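Workshop tips: knife slipping in the gripper

Fault: during dicing, the knife rotates in the fingers and the blade no longer meets the board square. Ours went after nearly 600 cuts on potato. The arm did not stop, as the force limit had been set for carrots.

Press the emergency stop before touching the knife – pausing the program is not enough. Wipe starch off the handle and the finger pads, then grip again and zero the force sensor with the blade clear of the board. Replace pads that look polished. Keep hands off the table until the arm is parked.
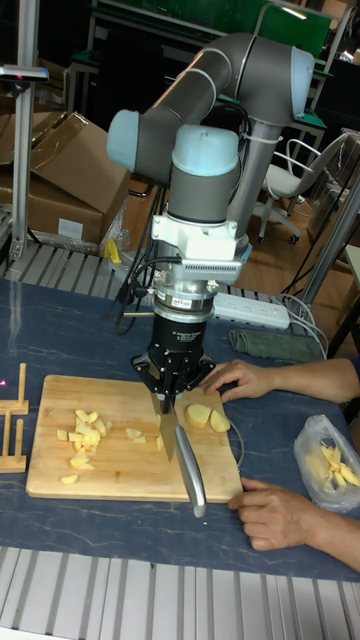
Birkitz wrote in to say that zeroing did not cure it on their arm. The drift came back after 68 cuts and the cause was a loose bracket screw, so check those first.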